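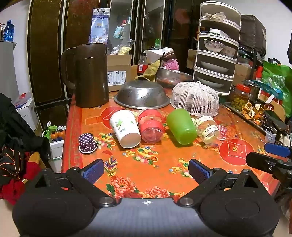
The table, with cups and jars lying on their sides.

About Seltstead

Seltstead is a supper club and weekly cookery class run from a family front room. We have a table, a wardrobe that won't go through the door, and more cups than any household could defend.

It started when Uyên Trình cooked for six neighbours and ten turned up. The extra four drank out of whatever was left in the cupboard, and we've never gone back to matching. If you come on a Saturday you may get the green plastic cup, a paper one with leaves on, or a jar. Regulars have favourites and will be quite rude about it.

Uyên still does most of the cooking. Chiến Tạ does the shopping and holds opinions about dried orange peel. Wyn Dafis joined to learn one soup, failed, and now looks after bookings. Radomír Mikuš washes up, at his own request, and puts everything down wherever he happens to be standing.

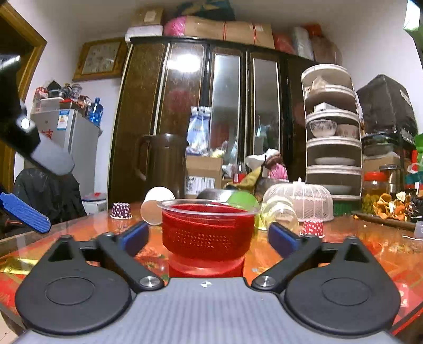

Red cup, green cup and friends. The mesh dome is for keeping flies off lunch.

The tablecloth gets more questions than the food. Yes, it's meant to be that orange. Peonies and gold ingots are a New Year pattern, and we put it out one January and liked it too much to fold it up again. It has now seen 251 suppers and forgives soy sauce better than the white one did.

Classes are small and everyone lays the table, cooks, eats and clears. We teach rice, broth, pickles and how to use a colander without flooding the floor. You don't need to bring anything. Please don't bring cups.

Places are released on the first of the month, and there are 504 people on the mailing list, so be quick or be patient. Wyn answers messages after four in the afternoon, usually in the order they annoyed him.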